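Sturneo: egg and fridge demonstrations, recorded by hand

README for the Yimyam release, 26 June 2025
Maintained by Mererid Prothero

What you get

Sturneo is a small set of demonstrations in which a person carries out kitchen-sized jobs using a hand-held gripper, so that a robot arm can learn to do the same jobs later. This release has 400 episodes, all to do with eggs and a mini fridge. We love this set! It is narrow on purpose, it's fiddly, and it has taught our policies more about gentle grasping than anything else we have tried so far.

The earlier release, Gradus, was blocks and cups only. If you have code that reads Gradus it will read this one too, with one change to the config (see Loading, further down).

How the demonstrations were made

The person holds the gripper, squeezes the trigger to close the fingers and does the job at a natural pace. A wide-angle camera rides on the gripper, so the view is very close to what the arm will have when the same fingers are bolted to its wrist. We also tried remote control with a leader arm for the first few sessions. It worked, but people squeezed far too hard because they couldn't feel the egg, and we ended up keeping only 15 of those episodes. They sit in their own folder, called teleop, and are left out of the default split.

Each hand-held episode starts with the gripper open and away from the table, and stops when the person lets go of the trigger for the last time. Episodes where the egg was dropped are kept and marked drop = 1. Please don't throw them away without a look, some of the recoveries are lovely.

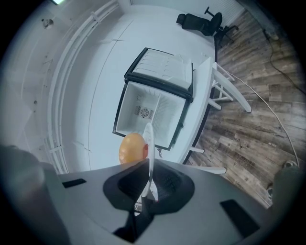 Fridge placement varies between sessions, and so does where the egg begins. Tasks in the set are: put an egg in the fridge, take an egg out of the fridge, move an egg across the table, and close the fridge door. The last one has the fewest episodes and could do with more. If you only want the egg work, filter on task_group = egg.

We asked people not to tidy the room between sessions. Furniture wanders, cables move, the light changes through the day. A policy trained on one spotless corner fell over the moment we rolled the arm somewhere else, and the messier recordings helped with that straight away.

Who recorded it

14 people took part, most of whom had never held the gripper before. Everyone had a short practice, and the practice runs are not included. Left-handed episodes are marked as such. There are fewer of them than we'd like.

Folder layout

episodes/ one folder per episode, with video, gripper opening and hand pose
teleop/ the leader-arm episodes
labels.csv task, task_group, drop, hand, session
splits/ train and test lists, split by session
config/ the settings we used with Pridemness

Loading

Pridemness is our loader, and the quickest way in:

pridemness load sturneo --split train

Coming from Gradus, set gripper_units to mm in your config. Gradus stored the opening as a fraction and we got tired of converting it. Anything that reads ordinary video and CSV files will manage without the loader, though you'll have to line up the timestamps yourself.

Known problems

Hand pose drifts when the gripper comes very close to a plain white surface, as there is little for the tracking to hold on to. The worst stretches carry a pose_ok = 0 mark.

The video is strongly curved towards the edges. We ship it as recorded, with the lens settings in config/, and our own training runs use it without straightening.

Gripper opening lags the video slightly in 5 of the sessions. The session names are in config/lag.txt and Pridemness corrects for it when loading.

There is no force reading anywhere in this release. You can guess a fair bit from the gripper opening once the fingers have met the egg, and we'd be very keen to hear from anyone who gets a decent estimate that way.

Uses we had in mind

Learning from demonstration, grasping delicate things, testing how well a policy copes with a change of room. Please don't use it to judge safety around people, as it holds nothing that would help you with that.

Fixes and questions

Open an issue with the episode number and, if you can, the time in the video. Wrong labels are the most useful thing you can report. Mererid reads them all and is always glad of a new one.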